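A Washer in the Kitchen: Laundry in 454 Square Feet

This is part of our series of talks with people in the Metberg district about how they keep house in small apartments. The woman we spoke to for this one has lived in the Rantala building for nine years. She asked us to leave her name out. Before she moved here she worked in the wash room at Kurex, a commercial laundry that handled linen for hotels and clinics in Plenditz. She does her own wash at home now, in the kitchen, and she had a lot to say about it.

Her apartment is 454 square feet. There are 80 apartments in the building and one shared laundry room in the basement, with four washers, one of which has been out of order since she moved in. She used it for her first three years.

"You had to sign up on a sheet," she said. "If you missed your time, you waited until the next week. I would come home from Kurex, where I had been washing other people's sheets all day, and find out I couldn't wash my own shirt. So I started saving for a machine."

The bathroom was too small for one. The kitchen had the water line and the drain, so the washer went in there, near the end of the counter. She chose a top loader.

"A front loader needs room for the door to swing," she said. "With this one you need air over it and that's all. You also don't have to bend down to the floor to load it. After all those years at Kurex my back is no good for bending."

The first thing she wanted to talk about was sorting. She does not use hampers. Clothes get sorted right before the wash, close to the machine, and whatever is waiting goes on a stool.

"I do the whites together and the light colors together. Beige is a light color. Pale pink I put with the beige if it has been washed many times already. If it's new, it goes by itself once, and then I see."

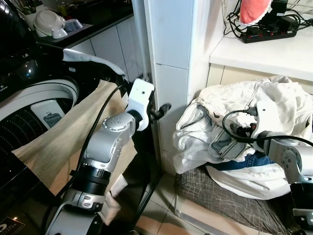
She said people often take "whites" to mean anything that looks white, and that this is where most of the trouble comes from. A pair of white jeans with dark thread in the seams is a good case. The thread may be fine, or it may give off some color in the first few washes and leave a gray shadow along the pockets.

"At Kurex we never had this problem, it was all sheets and towels," she said. "At home you have jeans, you have trim, you have a lining that is a different color from the outside. You have to look at each thing. I pick it up, I look at the seams, I look in the pockets, I turn it inside out. It takes a few seconds."

Does she check every pocket? She does. She has found keys, a train pass, and once a whole pack of tissues that had already gone through the wash. The tissues were her own. It took her most of an evening to get the bits off a black sweater.

We asked how she loads the drum. She is strict about this. Heavy things go in first and are spread around the wall of the drum, with the middle left open. Light things go on top. She stops well before the rim.

"If you have to push down, it's too much. People push down. Then the clothes go around in one lump and the middle of the lump stays dirty. You can wash it twice and it will still be dirty in the middle. Also check what's hanging over the edge. A sleeve or a leg will hang over the front and you close the lid on it."

She told us she gets through two loads in a usual week, a third if she has done the bedding. The bedding takes up the full drum and she does not add anything to it.

The counter next to the machine is used for cooking and for the dishes, and she does not put laundry on it. She knows some people find it strange to have a washer so near the plates.

"My sister won't have it," she said. "She says it isn't clean. I told her, the clothes go in the machine, the plates stay on the counter, what's the problem? I don't fold there. I fold on the bed. I don't pour powder there either, I pour it over the drum."

The other thing she watches is electricity. The building is old and there are few outlets, so chargers and cords all end up in one spot, on a shelf or hanging off a strip. Her rule is that the washer has its own wall outlet and nothing else is plugged in with it. She learned this at work, where an electrician came through twice a year and complained about the same things each time. She also keeps wet clothes on the other side from the cords when she takes them out of the drum.

On products she is less strict. She buys whatever powder is on sale and uses less than the box says. For stains she uses plain bar soap, rubbed in by hand and left for as long as it takes to make coffee.

"I used to buy the sprays. There was one that cost as much as lunch. I put it on one knee of a pair of pants and the bar soap on the other knee, and I couldn't see any difference after, so I stopped buying it."

Gray marks on white cotton are harder, she said. They come from leaning on things, from bus seats, from bike chains, and from sitting on steps. She goes over these with soap and an old toothbrush before the wash, working from the outside of the mark in toward the middle. Then she holds the piece up by the waistband near the window and looks again.

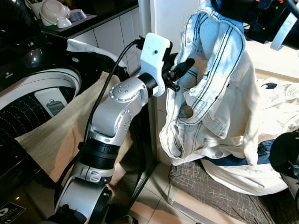 Page last changed: 09/06/2021

"You have to hold it up," she said. "When it's in a pile you see only folds, and a fold looks like a stain and a stain looks like a fold. Let it hang. Then you can see if there's something on it."

Jeans are washed inside out at her place, with the zipper closed. She does not wash them after every wear. When they come out she shakes them hard by the hems and pulls the seams straight while they are still damp — heavy stitching tends to shrink up a little and make the leg twist — and hangs them by the waist.

There is no dryer. She has a rack that opens in the main room and a line over the bathtub. In winter, jeans take two days. In May, with the window open, they are dry by the next morning. She owns roughly 50 clothespins and says that is too many for one person, but they came in a bag.

We asked about taking care of the machine itself. She wipes the rim of the drum with a dry rag when she is finished and leaves the lid up until night. The lint filter gets cleaned every other week. In her opinion most people in the building who own a washer have never opened theirs.

"A neighbor told me her machine was broken, everything came out with fuzz on it. I asked her when she cleaned the filter. She asked me, what filter? We took it out and it was like felt. I rinsed it in the sink and put it back and she is still using that machine."

She would change a few things about the setup if she could. She would like a deeper shelf and a place to hang a coat hanger within reach of the drum. She has asked the building office about a second outlet on that wall and was told it would be looked at. That was three years ago.

She has also been asked by people on her floor whether she would take in their wash for money. So far she has said no.

"I did that already for 16 years," she said. "If someone's sick, fine, I'll do a load. But they have to check their own pockets first."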